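Gravon tabletop arm: questions we get a lot

Do I need a gripper to start?
No! A plain rod will do. Ours hangs off the wrist in a clamp collar and shoves toy blocks over a wooden board, and we're still finding new things to try with it.

How do I set the height?
Bring the tip down slowly until a sheet of paper just slides under it, then save that as your floor. Check it again after every tool change. 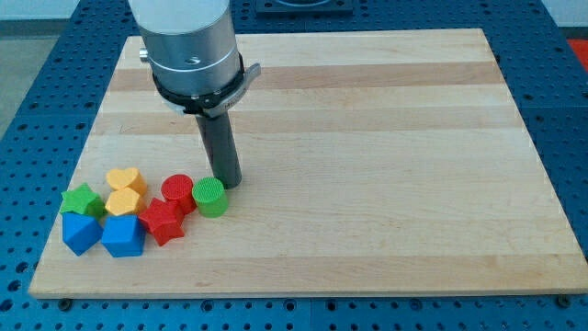 Normunds Kivi wrote in to say that shape matters more than weight: his cylinders go straight only if you push dead center, and stars like to spin. Same for us, and it's great fun to watch.

How many pushes before it gets good?
We logged 1,004 at the Kuusk workshop. The first 400 were pretty wild.

Can I build one at home?
Sure, if your bench doesn't wobble. Bolt everything down and keep the speed at 20 percent for the first evening.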